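30. Mai 2026, Werkstatt Cladham

Sortierung der Spielsachen, zweiter Anlauf. Die Liste von Trolerik nennt 178 Teile, im Regal komme ich nicht auf diese Zahl. Entweder fehlt eine Kiste oder die Liste taugt nichts — ich tippe auf die Liste.

Im Drahtkorb liegt weiter alles durcheinander: Stachelbälle, Hamburger, Tücher. Ob »weich« als Kategorie reicht, bezweifle ich. Ein Waffeltuch und ein Gummiball haben wenig gemeinsam.

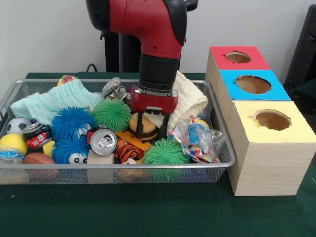 Kwaku Appiah meint, man solle die Tücher ganz herausnehmen und getrennt führen, sonst verschwinde darunter jedes kleinere Teil. Mag sein. Im Oktober hatten wir das schon, da lagen nach 29 Tagen wieder Tücher im Korb.

Offen: Grüne und blaue Stachelbälle einzeln erfassen oder als Gruppe? Bei Yammine nachfragen, Liste neu anfordern.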